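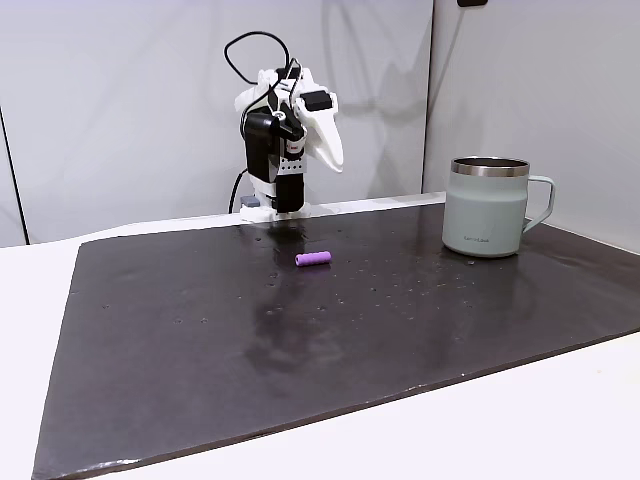 写真提供:Nestgate

報道関係各位
5月
株式会社Nestgate

光沢面上の物体操作における反射像の誤認識を抑える学習手法「Clorov」を開発
水滴の付着した暗色の作業面で評価、44条件中42条件で従来構成を上回る把持成功率

株式会社Nestgate(以下、Nestgate)は、Tallham研究所と共同で、光沢のある作業面に置かれた物体をロボットアームで把持する際に、面に映り込んだ反射像を実物と取り違える誤りを抑える模倣学習手法「Clorov」を開発しました。低価格帯のサーボモーターと3Dプリント部品で構成した卓上アームを用いて評価を行い、反射特性の異なる44条件のうち42条件で、同じデータ量で学習した従来構成を上回る把持成功率を確認しました。残る2条件では従来構成を下回っており、原因の分析を続けています。

背景

カメラ画像を入力とする模倣学習は、人が遠隔操作で行った動作を記録し、その画像と関節角度の対応を学習させる方式です。専用の治具や物体の三次元モデルを必要としないため、小規模な設備でも導入しやすい反面、学習時と異なる見え方をする環境では動作が不安定になります。

光沢のある暗色の板は、この問題が表れやすい作業面の一つです。物体の手前に反射像が生じるほか、室内照明が帯状に映り込みます。面に水滴がある場合は、一滴ごとに小さな輝点が生じ、さらに水が薄く広がった箇所では反射の鮮明さが周囲と変わります。アーム自身の反射像も画像に入るため、方策がグリッパーの先端位置を誤って推定し、接触前に閉動作を開始する例が社内試験で繰り返し観察されていました。

偏光フィルターの装着や作業面のつや消し加工によって反射を減らす方法はありますが、厨房や実験室のように作業面を変更できない現場では採用が限られます。Nestgateは、撮影条件と作業面に手を加えず、学習側の処理で対応する方法を検討してきました。

手法の概要

Clorovは、方策ネットワークの前段に置く特徴抽出部と、学習時にのみ使用する補助損失から構成されます。

特徴抽出部は、連続する画像の間で各領域がどのように移動するかを求め、アームの関節角度から予測される移動と照合します。実物のアームは順運動学による予測と整合する動きを示しますが、反射像は板面を境に鏡映の関係で動きます。照合の結果、鏡映側の動きと判定された領域には低い重みが与えられます。板面の位置と傾きは、動作開始時の短い予備動作から推定するため、事前の校正は不要です。

補助損失は、静止した物体の反射像と輝点を対象とします。物体は自ら動かないため、上記の照合だけでは実物と反射像を区別できません。そこで、同一の配置について照明の映り込みだけが異なる画像の組を用い、両者から得られる把持位置の推定値が一致するように学習させます。水滴による輝点は照明の変化に応じて位置と明るさが変わるため、この拘束によって推定への影響が小さくなります。

推論時には補助損失の計算を行わず、追加の演算は特徴抽出部の照合処理に限られます。

データと評価条件

遠隔操作により3405件の動作を記録し、通信の欠落、操作の中断、サーボモーターの過負荷停止を含むものを除いた2985件を学習に使用しました。除外の判定は記録されたログに基づき自動で行い、把持の成否は判定基準に含めていません。失敗した把持を含む動作も学習データに残しています。

評価では、作業面の色と光沢、水滴の有無と分布、照明の方向、周囲に置く物体の組み合わせを変えて44条件を設定しました。把持対象には、表面がなめらかな短い円筒形の物体を主に使用しました。横向きに置かれた円筒は、板面上の反射像と輪郭が連続して見えやすく、高さ方向の推定誤差が生じやすい形状です。周辺物体には、金属の縁をもつマグカップなど、それ自体が強い反射を生じるものを含めました。

比較対象の従来構成は、特徴抽出部と補助損失を除いた同一規模のネットワークです。学習データ、学習の反復回数、制御周期はClorovと同一としました。初期配置は条件ごとにあらかじめ定めた一覧から与え、両手法で共通の配置を使用しています。

結果

Clorovは42条件で従来構成の把持成功率を上回りました。改善の幅は、暗色で光沢の強い作業面に水滴が点在する条件で最も大きく、つや消しの作業面では小さい傾向にありました。従来構成で多く見られた、グリッパーが物体の手前で閉じる失敗は、光沢面の条件全体で減少しました。

特徴抽出部のみを用いた構成と補助損失のみを用いた構成についても、同じ条件で試験を行いました。前者はアームの反射像に起因する失敗を減らしましたが、水滴の輝点に対する効果は限定的でした。後者では逆の傾向が見られました。

従来構成を下回った2条件は、いずれも水が作業面の広い範囲に膜状に広がった条件です。膜の縁で反射の向きが局所的に変わり、単一の平面を仮定した鏡映の予測が成り立たなくなることが主な要因とみています。また、物体が水膜上で滑ることによる把持後の脱落も含まれており、視覚処理の誤りと力学的な失敗の切り分けは完了していません。

制約事項

本手法は、作業面がほぼ平坦であり、予備動作の間にアームの反射像が画像内に入ることを前提としています。曲面の容器の内側や、複数の光沢面が向かい合う環境は評価の対象外です。透明な物体の把持についても検証していません。今回の評価は1種類のアーム構成で実施したものであり、リンク長や関節配置の異なる機体での性能を保証するものではありません。

今後の予定

Nestgateは、作業面を複数の小平面の集合として扱う拡張を進め、膜状の水がある条件での再評価を行います。Tallham研究所は、グリッパーの指先に力検出を加えた構成で、滑りに起因する失敗の分類を担当します。評価条件の一覧と除外判定の手順は、技術報告書に収録して公開する予定です。学習済みモデルの提供時期は未定です。

本研究は、Ramasamy研究助成プログラムの支援を受けて実施しました。

用語

模倣学習:人の操作を記録したデータから、入力画像などに応じた動作を学習する手法の総称。
方策:観測された状態を入力とし、次に行う動作を出力する関数。
順運動学:各関節の角度とリンクの寸法から、アーム先端などの位置と姿勢を求める計算。

本件に関するお問い合わせ
株式会社Nestgate 広報担当
お問い合わせは当社ウェブサイトの報道関係者向けフォームにて受け付けています。

本リリースに記載された内容は発表時点のものです。予告なく変更される場合があります。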